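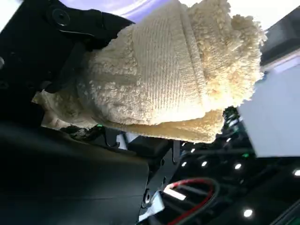 Towels coming out stiff and kind of sour, what am I doing wrong

posted by kestutis_lapina

Moved to Stirkham in February and ever since then my bath towels come out of the wash like cardboard. Same detergent as before, same machine even (hauled it with us). They smell ok dry but the second you use one – sour. Tried fabric softener, made it worse I think? They don't soak up anything now, water just beads and rolls off. Dont want to buy all new ones. Front loader, cold wash mostly, dried on a rack. Landlord says the water here is hard but he says that about everything. Any ideas?

Thibodeau

Stop the softener. It coats the loops and that's why the water beads up.

What I'd do, assuming they're cotton:
Wash on the hottest setting the care tag allows, no softener, half the detergent you use now. Then a second hot wash with no detergent at all, just washing soda. If you see suds in that second one you have old soap built up in there, so run it again till you don't.

Don't stuff the drum. I do 5 bath towels max and mine is a big machine. Shake each one out hard before it goes on the rack, wakes the pile up a bit. Ten minutes in a dryer at the end helps a lot if you can get to one.

And yes hard water matters. Test strips are cheap, or your water company probably has the number on its website. Mine came back at 300 ppm when we lived out past the quarry and everything was crunchy, shirts too.

Also clean the rubber door seal. Pull it back and look, you wont like it.

lorkus36

vinegar

Zutent

Vinegar is fine now and then but not every load, it can be hard on the rubber parts over time. And never in with bleach, please.

I'd look at the drying first. Sour when damp usually means they sat wet too long. How long on the rack? Mine used to take a day and a half in the back bedroom and stank. Moved the rack next to a window with a fan on it, done by dinner, no smell since. Cold wash every time doesn't help either – go hot for towels and leave the washer door open after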